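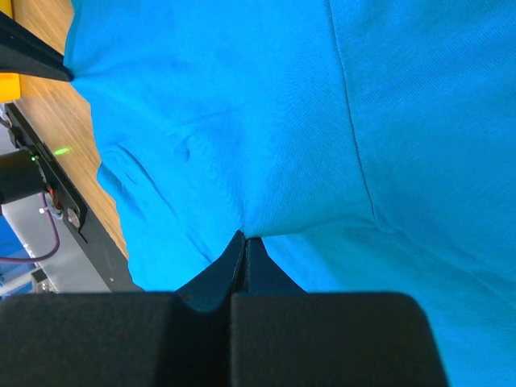
Reading time: 2 minutes

Minutes of the June meeting, Irnmont Clothing Exchange

Held in the back room at Irnmont, starting at 7 pm. The minutes of the last meeting were read and agreed with one correction: the rail hire was for two evenings, not three.

1. Stock
The sorting group reported 230 items ready to go out, all folded and sized. Knitwear is still short in children's sizes. Two bags from the spring collection have not been opened and will be done before the next exchange.

2. Blue jersey
There was a long talk about the bright blue knit fabric. It has a fine rib and a seam running down it, and it creases easily when it is handled from one end. Some members wanted it cut up for the mending box. Others thought it should go out whole, as the colour is good and somebody may want it for sewing. Agreed to keep it whole until the autumn and offer it on the fabric table at 6 pounds.

3. Folding
The present way of folding was looked at again. Piles made up in a hurry slide over on the shelves, and people then pull out the bottom item and leave the rest. It was agreed that soft fabrics will be laid out lengthwise on the table first, smoothed from the middle, and only then folded over. One end at a time is fine. Corners should be brought in last.

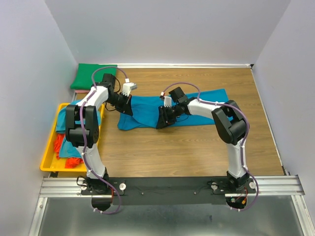

Item 3: blue cloth lengthwise on the table, left part folded over.

A question was asked about ironing. Agreed that we do not iron - it takes too long and the sockets are on the wrong side of the room. Anything badly creased goes on a hanger overnight.

4. Labels
Etico has sent a price for card labels with string. The price is fair but the smallest order is more than we would use in a year. Ketilsson will be asked for a price on a smaller box. Until then we carry on with safety pins and paper.

5. Money
The balance stands at 852 pounds after the room hire was paid. The bill for the new shelves has not come in yet. No other spending was agreed.

6. Brastetov exchange
Brastetov have asked if we would swap stock with them again. Last time we sent coats and got mostly shirts back, and it was felt that both sides should send a list first. Agreed in principle, list to be drawn up once the two unopened bags have been sorted.

7. Any other business
The kettle needs a new lead. The side door sticks and should be pulled hard when locking up.

The meeting closed at 8.40 pm.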